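# Why does charcoal glow instead of burning with big flames?

If you have been to a barbecue, you may have noticed something odd. A grown-up lights the charcoal and there are flames and smoke for a while. Then the flames die down and it looks as if the fire has gone out. That is when the cooking starts.

## What a flame is

A log of wood is full of water and other things besides carbon. When you heat it, the water leaves as steam. After that, the wood starts to give off gases. The gases mix with the air and catch fire above the log, and that is what a flame is – burning gas. The smoke is made of tiny bits and droplets that did not burn.

Charcoal is wood that has already had nearly all of its gases driven out. What remains is mostly carbon. Carbon burns at its surface, where the air touches it, so you get an orange glow and only small flames, or none.

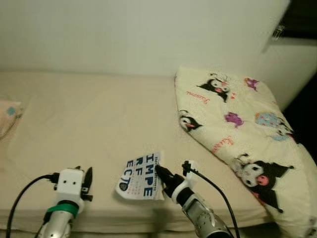 Charcoal on a barbecue is usually ready for cooking when it has turned grey on the outside. The grey stuff is ash. Wood contains small amounts of minerals, which came up from the soil through the roots of the tree. Minerals do not burn, so they are left behind as powder. The ash covers the lump much as the cream sheet covers the mattress in the picture: you see only the pale layer on top, and the thick part is underneath. Under the ash, the charcoal is still burning and can be very hot. With plenty of air, it can reach some 1,000 °C. Grey charcoal must never be touched, even if it looks dull.

## How is charcoal made?

To make charcoal, you have to heat wood without letting much air reach it. If there were lots of air, the wood would burn away to ash.

Long ago, charcoal burners piled logs into a big mound and covered it with earth and turf. They lit the middle and watched it day and night. If a hole opened in the earth, they had to plug it quickly. It was slow, dirty work.

Today most charcoal is made in metal containers called kilns or retorts. Cyrill Hofstetter makes charcoal in the woods at Porneck, and he has 2 steel kilns, each with a heavy lid. He fills them with dry wood, lights them and closes them down until only a little air can get in. Then he leaves them to cool completely before he opens them. If he opened one too soon, air would rush in and the charcoal could catch fire. Last December he had to wait 7 days for dry weather before he could load the second kiln. 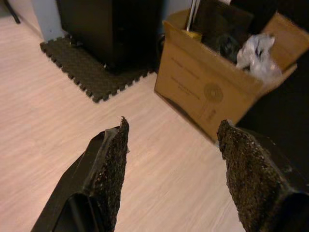 Lump charcoal keeps the shape of the wood it came from. Break a cold piece in half and you can often find the grain, the thin lines that ran along the tree. They look a bit like the fine streaks on the floor in the photo, only black. The broken edges are rough and crumbly too, like the two dark pads above that floor. Lots of tiny holes run through charcoal. Water moved through them when the tree was alive, and now they let air in, which helps the lump to burn.

## Lumps and briquettes

Briquettes are the neat, pillow-shaped pieces. They are made from charcoal dust pressed together with something sticky, often starch. They burn slowly and evenly. Lumps come in all sizes, light faster and can get hotter.

## Why do the vents matter?

Many barbecues have small openings called vents. Open them and more air gets in, so the charcoal burns faster and hotter. Close them partly and it slows down. Close every vent and the lid, and the fire will slowly go out when the oxygen is used up. It stays hot for hours, though.

## Staying safe

- Lighting a barbecue is a job for an adult.
- Stay well back, and do not run or play ball nearby.
- Never bring a barbecue into a house, tent or caravan, even after cooking. Burning charcoal gives off carbon monoxide, a poisonous gas you cannot see or smell.

## Words to know

**Ash** – the powder left after something has burned.

**Carbon** – the main material in charcoal. It is also found in pencil leads and in all living things.

**Kiln** – a very hot oven used for making things such as charcoal, bricks or pots.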